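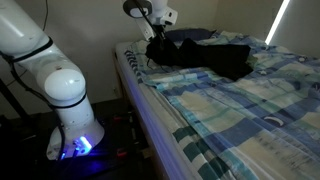 Kallau bedside cell

The Kallau bedside cell is a two-arm robotic installation used for handling garments and bedding beside a bed. Its maintenance procedure was written by Ju-won Yang and Xinyi Lü.

Setup

Each arm is referenced separately before joint work begins. Cables are routed with enough slack for full wrist rotation.

Maintenance

The gripper is inspected after every 946 cycles. Lint is brushed from the housing, and exposed fasteners are checked for tightness.
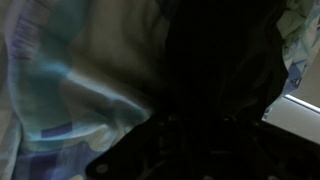

Wrist camera alignment is verified at the same interval. Joint lubricant is renewed at some 3000 hours of operation, and both arms are then referenced again.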